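Laundry fee fight heads back to Ondon council as guesthouses count the cost

Posted 27th June

Guesthouse owners in Ondon say a new charge on commercial laundry water will push room prices up before the fall, and they want the town to hold off until it has looked at the numbers again.

The charge, passed in a short session this spring, adds $3 to every load over a set weight sent through a shared laundry. Most of the small places in town don't own their own big machines. They send sheets, duvet covers and towels out to Cernus, the laundry on the mill road, and Cernus has said it will pass the fee on in full. It says it has no choice, margins being what they are.

A packed room for the public meeting at the old school hall. Folding chairs ran out early, people stood along the back wall by the coat hooks. The heating was on for some reason, in June, and the windows on the street side were painted shut. Long night.
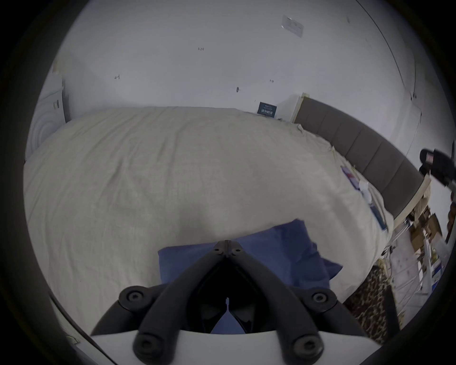
Owners came with receipts. One who runs a five-room house near the river said her linen bill last month was $315, up from $237 for the same month a year ago, and that was before the new fee. She's already washing pillowcases at home at night to keep the weight down. Another said he had gone from changing sheets every day to every third day unless a guest asks, and so far no complaints, but he doesn't like it. Guests booked under the old promise, it's still on his website, he hasn't had time to change it.

The town says the money is badly needed. The pumping station below the bridge was built for a smaller Ondon and has failed twice in heavy rain. Repairs are coming out of a general fund that was supposed to go to sidewalks. Officials said the fee falls on the heaviest users of water and leaves ordinary households alone, and that putting it on everyone's bill would of been a lot less popular. There was some groaning at that.

What the fee doesn't do is tell apart a laundry that reuses its rinse water and one that lets it all go down the drain. That was the main complaint from Cernus, which put in a recovery tank two winters ago and says it gets no credit for it. The laundry wants the fee based on what goes out through the sewer meter. The town says it can't read the meter on that side of the building without digging up part of the yard, and it has no money set aside for the work. Cernus offered to pay half. No answer yet on that, the town attorney wants to see it in writing.

A smaller group of owners wants to go another way and set up a shared wash house of their own. The plan is called Skulex, the name comes from the street the building is on, and it would take over the empty printing shop behind the bus depot. Five guesthouses have signed up so far. They would split the cost of used machines and a part-time worker, and dry outdoors when the weather allows. The yard gets sun until late afternoon. Whether the shop's floor can take the weight of the machines is an open question – an engineer has been asked to look.

Under the rules as written, Skulex would count as a shared laundry too and would pay the same fee. Its backers think they could get under the weight limit by running smaller loads. A town official said that was "one reading" of the rule and would not say more. Expect that to come up again.
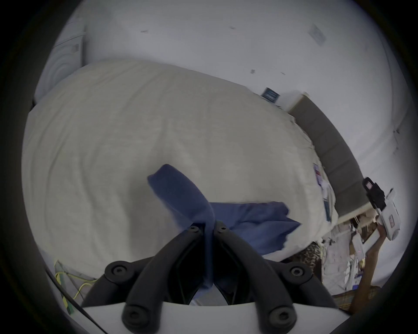
Bedding is at the center of the dispute over Ondon's new laundry charge.

Duvets are the real problem, several owners said. Covers are fine, but the duvets themselves weigh a lot and weigh even more once soaked, and the fee is figured on the weight going in the door plus a set amount for water. A single family room can tip a load over the limit. Some have started holding duvets back for an extra week and sending them all at once, which Cernus says is worse for its dryers and throws off the whole schedule. The laundry has asked customers to stop. Some have, some haven't.

Prices in neighboring Ha came up a lot. Ha charges nothing of the kind and has picked up a good share of weekend visitors since the rail stop reopened there. Owners say a guest who sees a room a few dollars cheaper one stop down the line will just stay on the train. The town pointed out that Ha has a newer sewer system, paid for with a bond that residents there are still paying off. Both things are true and it didn't settle the room much.

There was also a good deal of back and forth on who counts as commercial. People renting out a spare room for a few weeks a year mostly wash at home and pay nothing extra. Licensed guesthouse owners called that unfair and asked for the licence list to be checked against the online listings. The town said it has one person handling all rental licenses and she is also handling dog licenses and the summer parking permits. She was not at the meeting.

Not everyone was against the fee. Residents from the low streets near the bridge, where basements flooded in both pump failures, said they'd heard enough about sheets. One man brought photos of his ruined furnace and passed them down the row. A woman from the same block said she had waited nine weeks for a cleanup crew and would happily see the fee doubled. She got the loudest clapping of the night, along with some boos.

Cleaning staff spoke near the end, after a good part of the crowd had gone home. Two said their hours had been cut now that rooms are being turned over less often. One said she is doing the same number of beds in less time and folding at home without pay. Owners in the room didn't respond to that directly. The chair asked for her contact details and said the labor office should hear about it.

By the close, a motion to pause the fee had been read into the record but there was no vote, the notice for the meeting listed it as a hearing only. The earliest a vote can happen is the next regular session. A second motion, to give credit for recovered water, was sent to the works department for a cost estimate. The department said it would try to have something before the next session but made no promise, two of its staff are out on leave.

If the pause fails, the fee stands and goes up for review in November along with the rest of the town's water rates. Owners say that's too late. The busy season will be over and anyone thinking of closing will of made up their mind by then. Winter bookings in Ondon are thin in a good year – a few hunters, the choir weekend, people passing through.

Cernus says it will start adding the charge to invoices from the first of the month and will list it as a seperate line so customers can see where it goes. Loads dropped off before then will be billed at the old rate, even if they're picked up after. The counter will stay open an extra hour in the evenings that week. Customers with standing orders don't need to do anything but should check their weights, the laundry said, as the scale was recalibrated this spring and some accounts may see a small change on top of the fee.

The Skulex group plans an open evening at the printing shop once the floor has been looked at. Anyone interested in joining can leave a name at the bus depot window. The group says it will take guesthouses of any size, and is also looking for clothesline poles, metal ones if possible, and a sink.

Written comments on the fee can be handed in at the town office or dropped in the box by the side door after hours. Comments need a name and a street address in Ondon to be counted. The town office closes for lunch.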